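Kaczmarczyk arm kit, first proper go

July 2021

Quick one tonight, dinner's in the oven. A few of you asked about the Kaczmarczyk kit after my April post so here's where I'm at. Short version - I like it, I'd buy it again, I would not buy the add-on light pack at full price. Long version below.

What you get for the money: the arm in pieces, the gripper already put together (thank god), a rail, a bag of screws, a power brick and a booklet. Booklet is 43 pages and maybe half of it is any use. Skip the wiring chapter and go to the drawings at the back. Much clearer.

Ordered from Rornholm because Jutby were out of stock again. Took 11 days to get here. Box was fine, one bracket bent a little, they sent a new one without any fuss.

Build was two evenings. The booklet says one. No.

Mounting was the part I worried about. It wants a solid flat edge and I set up at the sink end of the counter, so the tray I'm picking from hangs over the basin some. Works fine. Bolt everything down before you plug in, then go round and check the screws again, mine had worked loose after the first night.

Started it on soft stuff. Picking up hard blocks is easy and every review does hard blocks.

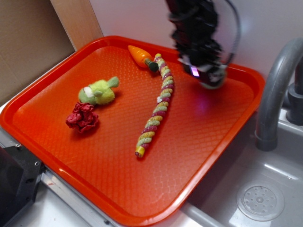
Soft toys in the orange tray, arm over on the right. The rope one is the longest.

So the soft stuff. The plush was good from the first try, grips on the belly and just goes. Carrot okay if you come at it across the body, bad if you go for the stem end. Rope toy is a pain. Grab it near the middle and both ends droop and swing, grab it by the end cap and the rest drags behind. I got it working in the end by slowing the lift way down. There's a setting for that called lift ramp, default is much too fast, I have it at 26 now. The red crumpled thing was hit or miss, depends which fold it catches.

Software. Installs easy, looks ten years old. You teach it a spot by moving the arm there and hitting save, then chain the spots together. No account needed, big plus. Undo is broken - it undoes the last two steps, not one, so save often. Already wrote to them about it.

Oh and the noise. Quieter than the Sukivcombe one I had before, by a lot. You can have the radio on. The Sukivcombe whined the whole time even when it was just sitting there and I ended up selling it.

Then on to round things, which is were my old one always fell down.
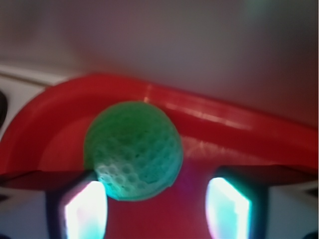 Green golf ball, seen from the gripper, finger lights on full.

Lights are very bright. Too bright on that setting, the panels blow right out to white in the gripper view. Good for seeing dimples I guess. Turn them down to half and the picture gets a lot more useful. That's the light pack by the way, sold seperately, and you can get by with a desk lamp.

For a ball you want the fingers low and to close slow. Same advice as the rope realy. Come in high and it squirts out sideways and you're on your knees looking under the fridge.

Price - I paid just over 200 with shipping, on sale. At that price yes. At full price I'd wait, they seem to do a sale every few months.

Still to try: the longer fingers, and running it off a timer. Also want to see if the cable holds up, it loops out pretty wide on the side and I keep catching it with my sleeve. Might zip tie it.

Ok oven's beeping. Ask stuff in the comments, I'll get to them over the weekend.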